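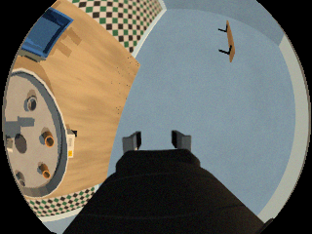 Tidetti feeding cell: progress report to Grinari
Reporting period ending 29th November
Prepared by the cell engineering group, Borkowska site

1. Summary

Work in this period covered the set-up and first maintenance round of the Tidetti cell in simulation. The arm, gripper, round tray and bin have been placed in the cell model, the wrist view has been matched to the overview, and the pick routine has been run in 212 logged cycles. Two items remain open: the approach angle close to the tray rim, and the tray indexing fault described in section 4. Neither affects the date for delivery of the set-up procedure, which remains May.

Spending is within the agreed allocation. No change to the scope is requested.

2. Layout and mounting

The layout follows the drawing supplied by Kandico, with two exceptions. The tray was moved towards the arm so that all pick positions fall inside the reach envelope with the gripper vertical. The bin was then turned slightly on the table to give the wrist room to rotate after a pick. Both changes have been entered on the drawing and the old revision withdrawn.

The base frame of the arm is fixed to the pedestal in the model and is treated as the origin for everything else. In the first version of the file the table was the origin, and each time the table was adjusted the taught points went with it. Changing this took longer than planned as the collision shapes had been built against the table frame and had to be re-referenced one at a time. The work is finished and checked.

Cable routing has not been modelled. Kandico has advised that the dress pack will restrict the last wrist joint, and a soft limit has been put in on that joint so that the routines we hand over do not depend on travel that will not be available on the floor.

3. Gripper and wrist view

The gripper opening was set from the part drawing with a clearance of 2 mm on each side. This is enough for a part standing upright. It is not enough for a part leaning on its neighbour, and most of the failed picks came from that condition. A wider opening cures it but brings the outside of the finger into contact with the next part in the cluster. The present setting has been kept and the approach changed instead: the arm now comes down off-centre, stops short of the disc, and closes on the part while moving sideways.

The wrist view was calibrated against the fingertips at full opening and again at closed. The correction for the wide lens had been applied twice, once in the camera definition and once in the vision step, and positions near the rim of the view were displaced as a result. The second correction has been removed. Positions near the middle were hardly affected, which explains why the error was not found earlier.

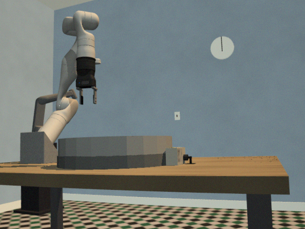

After the change the home position was taught again with the fingers clear of the tray and bin, and the routine now returns to it after every fault as well as at the end of a cycle. Before this, recovery started from wherever the arm had stopped, and on several occasions the first recovery move took the wrist through the bin wall.

The speed in the final part of the approach is held at 12 mm per second. Faster settings were tried and gave no gain in cycle time worth having - the limiting step is the tray index, and the arm waits for it in any case.

4. Tray and indexing

The tray turns under a fixed divider so that parts collect against one side of the bar and are presented to the gripper in the same region each time. Two faults were recorded during the period.

The first was a drift in the index position. The model was adding the commanded step to the measured position instead of to the previous target, so any small overshoot was carried forward. By cycle 300 of an overnight run, made with the arm disabled and therefore not counted in the total in section 1, the tray was far enough out for the taught region to miss the outer parts. The calculation has been corrected and the run will be repeated.

The second fault is still open. When a part sits between the end of the divider and the hub it can be carried past the bar and does not come back to the pick region until a full turn later. Lengthening the bar is the obvious remedy, but Kandico has asked that the bar stay as drawn until they have checked the running clearance at the hub. In the meantime the routine counts a missed part as a delay and not as a fault, and carries on.

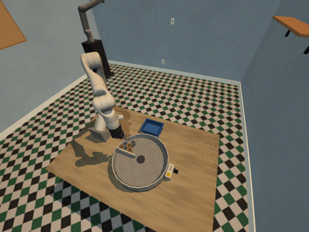
Tray, divider and bin in the cell model, with the parts gathered behind the divider bar.

5. Maintenance routine

A draft routine has been written for the technicians at Borkowska. It is kept short and is meant to be done at the start of a shift with the cell out of automatic:

Send the arm to home and compare the joint readings with the reference sheet.
Open and close the gripper fully, without a part, and check that both fingers reach their stops.
Jog the tray through one full turn by hand control and watch the gap at the divider.
Check that the bin is against its location marks.
Run a single pick at reduced speed before returning to automatic.

The reference sheet will be reissued whenever the home position is taught again. The present issue was produced after the change described in section 3, and earlier copies should be destroyed.

Replacement of the finger pads is covered separately. The interval has not been fixed, as the model gives no useful information on wear, and we propose to set it from inspection during the first weeks of running on the floor.

6. Risks

Part friction. The values used for the parts against the disc are estimates. If the real disc is more slippery the parts will spread further along the bar and the pick region will need to be enlarged.

Lighting. Shadows from the arm fall across the table and, in some positions, close to the parts. The vision step has coped with this so far with one light direction only. Other directions are to be tried.

Divider clearance. See section 4. If the answer from Kandico is that the bar cannot be lengthened, a small deflector on the bar end will be drawn up, with some extra design time.

7. Work planned for the next period

Repeat of the overnight index run with the corrected calculation.
Tests with leaning parts, using the sideways close, and a decision on whether the finger opening stays as set.
Vision tests under changed lighting.
Review of the draft maintenance routine with the Borkowska technicians, followed by issue of the first controlled copy to Grinari.

The cycle log and the revised layout drawing are held in the project folder under Tidetti, set-up and maintenance.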